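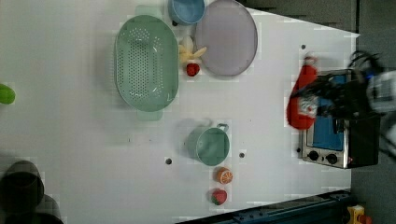
How to Test Whether a Robot Arm Can Put the Groceries Away

By Ga-eun Yeom
April

We use cookies to remember your settings. OK / Manage

People keep asking me if an arm can do kitchen chores yet. My answer is "some of them, on a good day" - so try it at toy scale and see for yourself.

Step 1. Set out a mess. A toy colander, a plate, a banana, a strawberry or two. Mix big flat things with small round ones, and leave gaps wide enough for the fingers.

Step 2. Pick one chore and write it down in plain words. Mine was "deal with the ketchup." Chang-ho Chae made me rewrite it, and he was right, so now my sheet says where the thing has to end up.

Step 3. Run it slowly first, then at normal speed. Keep your hands away from the table until the arm is parked!

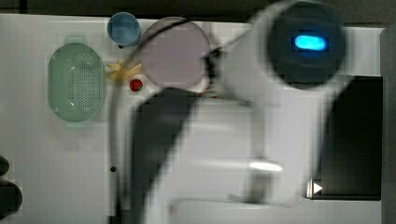

Arm on the move over the play kitchen, blue light on.

Step 4. Score every try as done or not done. No half points (I used to give them, and my numbers looked wonderful). If you helped, it's a not done.

Step 5. Move things a little and go again. I like to shift the plate and turn the colander, which is sneaky, but real kitchens in Nollport don't hold still either. 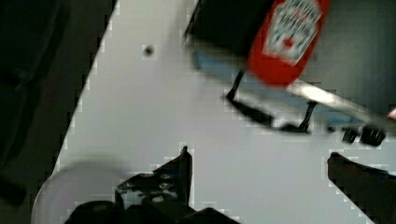

Can I skip all this and just buy a robot that does my dishes?

I'd wait. Picking up one known thing is getting pretty decent, but a full sink of greasy, stacked dishes is a much harder job.

Contact | © Plastcombe | Back to top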